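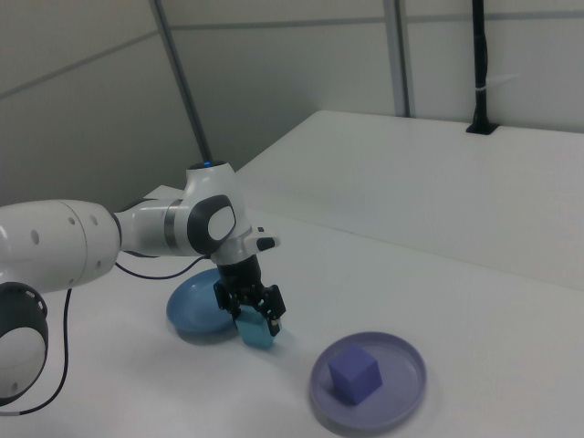 *사진 제공: Purkside 공개 견학일 자료실*

# 견학 시연에서 본 블록 분류 작업, 사이클 타임과 파지 조건을 어떻게 추정해야 합니까

작성자: **저속조그** · 게시판: 자동화/협동로봇 · 조회 700

지난 금요일 Purkside 공개 견학에 다녀왔습니다. 오전은 회사 소개와 안전 교육이었고, 오후 2시부터 로봇 암의 색상별 블록 분류 시연을 봤습니다. 흰 테이블 위에 파란 접시와 연보라색 접시가 있고, 2지 그리퍼가 하늘색 블록과 보라색 블록을 집어 같은 계열 색의 접시로 옮기는 작업입니다.

저는 소형 사출품 검사 라인을 담당하고 있고, 검사 후 트레이 분류 공정에 비슷한 구성을 넣을 수 있는지 검토 중입니다. 견학 자료에는 작업 개요만 있고 제어 조건이 없습니다. 현장 질의 시간은 짧아서 제 차례까지 오지 않았습니다.

정리해서 여쭙고 싶은 내용은 다음과 같습니다.

- 블록이 서로 붙어 있을 때 핑거 진입 공간을 어떻게 확보하는지
- 접시처럼 테두리가 올라온 용기에 놓을 때 하강 높이를 고정값으로 줘도 되는지
- 손목 쪽으로 늘어진 외부 케이블이 반복 동작에서 문제가 되지 않는지
- 시연 속도를 보고 양산 사이클 타임을 추정하는 것이 의미가 있는지

마지막 항목이 가장 급합니다. 내부 보고서에 숫자를 하나 적어야 하는데, 견학장에서 손목시계로 잰 값밖에 없습니다. 배치부터 복귀까지 여러 번 쟀으나 편차가 커서 평균을 내기가 망설여집니다.

제가 본 초기 배치는 블록이 두 접시 사이에 한 줄로 모여 있는 상태였습니다. 회색 블록도 가운데 끼어 있었는데 이것이 분류 대상인지 아닌지는 설명을 듣지 못했습니다. 대상이 아니라면 일종의 방해물로 넣은 것 같습니다.
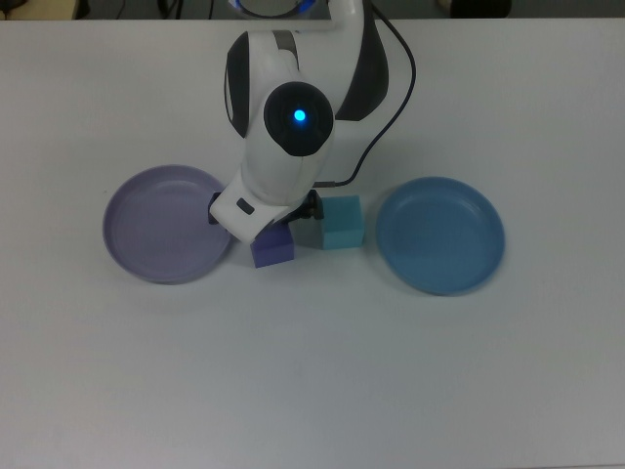

## 답변

### Prutow_라인

같은 견학은 아니지만 비슷한 시연을 사내에서 돌려 본 적이 있어 항목별로 적습니다.

**1. 인접 블록의 파지**

평행 개폐형 그리퍼라면 먼저 볼 것은 핑거가 닫히는 방향입니다. 블록이 가로 한 줄로 붙어 있으면 줄과 직교하는 방향, 즉 앞뒤 면을 잡는 자세로 손목을 돌리면 옆 블록과의 간격이 없어도 핑거가 들어갑니다. 줄 방향으로 잡으려 하면 핑거 두께만큼의 틈이 양쪽에 필요합니다.

말씀하신 라인에서 제품이 격자로 밀집되어 나온다면 이 방법은 쓸 수 없습니다. 그 경우 바깥쪽 제품부터 빼내는 순서를 잡거나, 흡착으로 바꾸거나, 앞단에서 간격을 벌려야 합니다. 비용은 보통 마지막이 가장 적게 듭니다. 저희는 컨베이어 두 대의 속도 차이로 해결했습니다.

블록이 폼처럼 눌리는 재질이면 파지 위치가 조금 틀어져도 흡수됩니다. 사출품은 그렇지 않습니다. 이 차이를 보고서에 반드시 적으십시오. 시연에서 성공한 파지 오차 범위를 경질 부품에 그대로 옮기면 표면 찍힘이 나옵니다.

**2. 하강 높이**

용기 위치가 고정되어 있고 바닥이 평탄하면 고정값으로 충분합니다. 문제는 접시가 움직일 수 있을 때입니다. 테두리 위에 블록 모서리가 걸리면 블록이 기울고, 가벼운 접시는 반대쪽이 들립니다. 대책은 아래 순서로 검토합니다.

1. 용기를 지그로 고정한다.
2. 목표점을 용기 중심으로 제한하고, 테두리에서 블록 대각선 절반 이상 떨어뜨린다.
3. 접촉 감지를 걸어 예상 높이보다 먼저 힘이 올라오면 정지 후 재시도한다.
4. 놓기 직전 구간만 속도를 낮춘다.

양산이면 1번을 먼저 하고 나머지는 보완으로 보시면 됩니다. 1번을 생략하고 3번으로 버티면 정지 횟수가 늘어납니다.

**3. 케이블**

시연 장비에서는 그리퍼 케이블을 밖으로 늘어뜨린 구성을 흔히 씁니다. 손목 회전 여유를 확보하기 쉽고 그리퍼 교체가 빠르기 때문입니다. 연속 운전에서는 두 가지를 봐야 합니다. 하나는 늘어진 고리가 작업물이나 용기에 닿는지, 다른 하나는 커넥터 뿌리에서 굽힘이 반복되는지입니다. 전자는 가장 낮은 자세와 손목 최대 회전 자세를 조합해 저속으로 돌려 보면 확인됩니다. 후자는 몇 주 지나야 드러나므로 처음부터 커넥터 바로 뒤를 클램프로 잡는 것이 낫습니다.

**4. 사이클 타임**

손목시계 값은 쓰지 마십시오. 시연 속도는 관람객 거리와 안전 설정에 맞춰 낮춰 두는 경우가 많고, 반대로 잘 되는 구간만 빠르게 돌리기도 합니다. 필요한 것은 구간별 시간입니다. 접근, 파지, 이송, 배치, 복귀로 나누고 이송 거리와 최고 속도를 실제 레이아웃 값으로 바꿔 다시 계산해야 합니다. 파지와 배치 구간은 거리보다 그리퍼 개폐 시간과 안정화 대기에 좌우되므로 그리퍼 사양서 값이 우선입니다.

저희 사례를 참고로 적으면, 초기 시험 153회 중 분류까지 이상 없이 끝난 비율이 92%였습니다. 나머지는 대부분 파지 미끄러짐과 용기 위치 이탈이었습니다. 실패 한 번에 작업자가 개입하는 시간이 정상 사이클 여러 번과 맞먹습니다. 평균 사이클만 보고하면 실제 처리량이 과대평가됩니다.

### kivdale77

Kivdale 쪽 대리점에 물어보면 견적 단계에서 시뮬레이션 돌려 줍니다. 부품 도면이랑 트레이 치수만 있으면 됩니다. 굳이 견학 영상으로 계산할 필요 없어요.

회색 블록은 저도 모르겠네요. 저희가 봤던 시연은 색이 두 가지뿐이었습니다.

### Mwakalinga 사용자모임

위의 상세 답변에 대체로 동의하며, 두 가지만 보충합니다.

첫째, 색상 인식입니다. 하늘색과 파란색, 보라색과 연보라색처럼 물체와 용기가 같은 계열이면 사람이 보기에는 짝이 분명하지만, 임계값 방식의 비전에서는 물체와 배경의 분리가 나빠집니다. 이미 접시에 올라간 블록을 다시 집으러 가는 오동작이 여기에서 나옵니다. 용기 영역을 탐색 범위에서 제외하거나, 배치 완료 여부를 따로 기록해 두십시오. 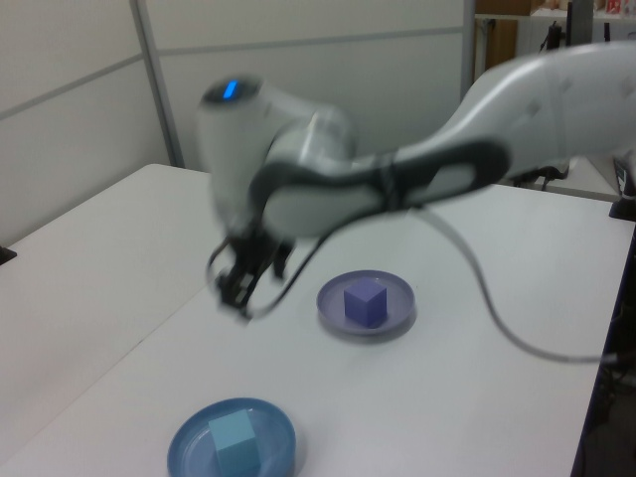
탐색 범위를 제외할 때는 용기가 밀려난 경우도 고려해야 합니다. 좌표를 고정해 두면 실제 용기와 제외 영역이 어긋나고, 그 틈에 있는 블록은 미분류품으로 잡힙니다. 매 사이클 용기 외곽을 다시 검출하든지, 지그를 쓰든지 둘 중 하나입니다. 질문하신 분의 공정은 트레이를 쓰므로 지그 쪽이 간단합니다.

둘째, 조명입니다. 흰 테이블과 밝은 칸막이는 그림자 대비가 일정해서 검출 조건이 좋은 편입니다. 사출품 라인은 창가 채광이나 인접 설비의 경광등이 변수입니다. 시험은 최소한 주간과 야간을 나누어 하시고, 광택이 있는 제품이면 편광 필터를 미리 준비하십시오. 무광 블록에서는 나오지 않는 반사점이 나옵니다.

회색 블록에 대해서는 주최 측에 메일로 문의하는 것이 정확합니다. 분류 대상이 아닌 물체를 섞었다면 그 물체에 대한 처리 규칙이 있을 것이고, 검사 라인에서는 그 규칙이 판정 보류품 처리와 직접 관련됩니다.

## 댓글

**저속조그**: 답변 감사합니다. 보고서에는 사이클 타임을 공란으로 두고 구간별 측정 계획을 첨부하는 것으로 바꿨습니다. 파지 방향은 제품 배열 때문에 앞뒤 면을 잡는 자세가 어려워서, 앞단 간격 조정부터 설비팀과 협의하겠습니다.

**Prutow_라인**: 간격을 조정할 때 핑거 두께에 개구 여유만 더하지 말고 제품 위치 편차도 넣으십시오. 저희는 그것을 빼먹어서 가이드를 다시 깎았습니다.

**저속조그**: 확인했습니다. 회색 블록 건은 메일로 문의해 두었고, 회신이 오면 이 글에 추가하겠습니다.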